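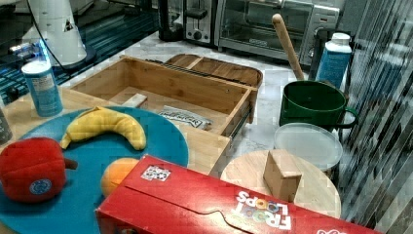
Teller, Topf und Schublade in der Küche, noch vor dem Sortieren

Seit drei Wochen schiebe ich diese Arbeit vor mir her, und am 24. Oktober habe ich endlich angefangen: die Küche wird aufgeräumt. Eine ganze Wohnung will ich mir gar nicht vornehmen, nur den Tisch, die Arbeitsplatte und die eine Schublade, in der bei uns alles landet, was keinen Platz hat.

Wer schon länger mitliest, weiß, dass ich mein Deutsch beim Schreiben übe. Meine Freundin Kátia Magalhães liest die Texte manchmal vorher und streicht mir die falschen Artikel an. Diesmal hatte sie keine Zeit, also bitte ich um Geduld. Das Wort "Schublade" habe ich übrigens sehr gern. Man schiebt und man lädt, so habe ich es mir am Anfang gemerkt, und ich weiß bis heute nicht, ob das stimmt.

Meine Methode ist einfach. Ich stelle alles zusammen an einen Ort, und erst wenn es eng wird, beginne ich zu entscheiden. Vorher mache ich nichts weg. Das klingt vielleicht umständlich, aber wenn ich die Dinge einzeln in die Hand nehme und sofort einräumen will, trage ich sie nur von einer Ecke in die andere.

Zuerst der große blaue Teller. Auf ihm liegen die Früchte aus Plüsch, also die Banane, die rote Paprika und die orange Frucht, über die in der Familie gestritten wird. Mein Neffe sagt, es ist eine Orange, meine Schwester sagt Mandarine. (Paprika ist botanisch auch eine Frucht, das habe ich im Kurs gelernt und sage es seitdem zu oft.) Die Plüschsachen gehören natürlich ins Kinderzimmer. Aber wenn der Kleine zu Besuch ist, kocht er mit, und dann wandern sie wieder in die Küche. Ich habe beschlossen, dass sie hier einen eigenen Korb bekommen, unten im Regal Stornumska, wo er selbst herankommt. Das Regal ist schmal, 90 Zentimeter hoch, und hat bis jetzt nur alte Zeitungen getragen.

Dann die Froot Loops. Die Schachtel ist für jedes Fach, das wir haben, ein bisschen zu groß, darum liegt sie immer irgendwo quer. Ich wollte die Ringe in eine Dose umfüllen. Abdelghani Shehata, mein Nachbar von oben, hat mir davon abgeraten: in der Dose sehen alle Frühstücksflocken gleich langweilig aus, und die Kinder essen sie nicht mehr. Er hat vier Kinder, ich glaube ihm das. Die Schachtel bleibt also Schachtel und kommt stehend neben den Brotkasten.

Am längsten hat mich der Einsatz mit den Fächern beschäftigt. Er ist aus hellem Holz und hat früher in einer Kommode bei Garrido gestanden, dem Trödelladen hinter dem Bahnhof. Ich habe 10 Euro bezahlt und finde den Preis immer noch gut. Nur hatte ich nie eine Ordnung dafür. In der Mitte lag eine zerknitterte weiße Snackpackung, und so etwas gehört dort nicht hinein, das weiß ich selbst. Neu gilt jetzt: links Kleinkram wie Gummis und Klammern, in der Mitte die Teelöffel, rechts die Dinge zum Backen, soweit sie hineinpassen.

Das Nudelholz passt nicht hinein. Es steht bei mir im dunkelgrünen Topf, und dort wird es auch bleiben, bis ich den Topf brauche. Meine Mutter hatte ihr Nudelholz auf dem Schrank liegen und musste jedes Mal auf einen Stuhl steigen. Das möchte ich nicht nachmachen. Ein Haken an der Wand wäre möglich, ich habe mir bei Besik welche angesehen, aber ich traue mich nicht, in die Fliesen zu bohren.

Das runde Holzbrett ist der einzige Gegenstand, bei dem ich keine Sekunde überlegen musste. Darauf kommt das Brot, Punkt.

Bleibt noch die Arbeitsplatte, weiß mit grauen Adern. Sie ist schön, wenn man sie sieht, und man sieht sie bei uns selten. Ich habe mir vorgenommen, dass nur drei Sachen ständig dort stehen dürfen. Welche drei, das ist noch offen, denn mein Mann möchte seine Kaffeemühle behalten, eine laute alte Custumano, und ich möchte eigentlich keine Kaffeemühle hören, bevor ich selbst Kaffee getrunken habe.

Im Dezember kommt die ganze Familie zum Backen. Bis dahin will ich noch das Fach unter der Spüle ausräumen. Wenn jemand einen Rat hat, wie man Deckel ohne passende Dosen loslässt, bitte schreibt mir unten in die Kommentare.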